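Wrist camera depth on a glossy appliance: notes from August

The planner kept refusing to plan. That was the symptom I started with, and it took me most of two evenings to trace it back to perception.

Setup, briefly. The arm runs the Lorente motion stack, unmodified except for the collision margins. The wrist camera feeds a segmentation node and a depth node, and both write into Hikovum, the small scene server I keep in the Dimcombe repo. The planner asks Hikovum for obstacles before each move. Nothing exotic. It had worked well on cardboard boxes and mugs, so I moved on to a kitchen counter.

Out of 43 approach requests near the appliance, the planner rejected most with "start state in collision." The arm was nowhere near touching anything. When I dumped the obstacle cloud, there was a lump of points floating over the bare counter between the fingertips and the appliance, and a matching hole in the appliance's front face.

My first guess was hand-eye calibration. I reran it and the residual barely changed. My second guess was a stale transform, because the depth node stamps its messages on publish and not on capture. That is a real bug and I fixed it, but the lump stayed put with the arm stationary, so it was a separate problem.

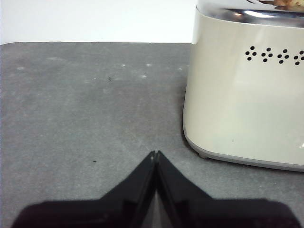 What the depth node sees

The cream housing is glossy and the band along its top edge is chrome. Both throw bright highlights, and the matcher locks onto a highlight as if it were surface texture. The highlight shifts with the viewpoint, so the disparity comes out wrong. The black fingers are glossy too, and they fill much of the lower part of the view. The mottled gray counter gives the matcher very little to hold on to, so bad values bleed outward from the finger edges.

The vent holes are the one good feature on the front face. They are dark, sharp and evenly spaced, and the depth there was consistent across every capture I checked.

Changes

1. Finger mask. I now render the gripper model from the joint state at capture time and drop those pixels before matching, with a small dilation. This removed most of the lump.

2. Highlight rejection. Pixels near saturation are marked unknown instead of being passed along with low confidence. Hikovum was ignoring the confidence field anyway. I had written the field and never read it.

3. Plane fit for the counter. Any cluster above the plane with fewer than 800 points is held back until a second viewpoint confirms it. The dark specks on the counter never come close to that threshold.

4. Unknown is no longer occupied. The old behavior treated unknown voxels as solid, which is safe and also useless this close to a surface. The planner now gets them as a soft cost.

The last one needs care. With a soft cost, a hole in the front face is something the planner may be willing to pass through. For now I fit a rounded box to whatever appliance points survive and insert that as a hard obstacle. The fit is crude at the base, where the foot lifts the rim off the counter, but it errs on the large side.

Timing went up by over 3,000 microseconds per frame, nearly all of it in the mask render. I can live with that at the rate the wrist camera runs.

Still open: the box fit jumps when the appliance is partly out of view, and I don't have a good rule for when to freeze it. The timestamp fix and the mask are merged in Dimcombe. The soft cost is on a branch until I have replayed the older logs against it.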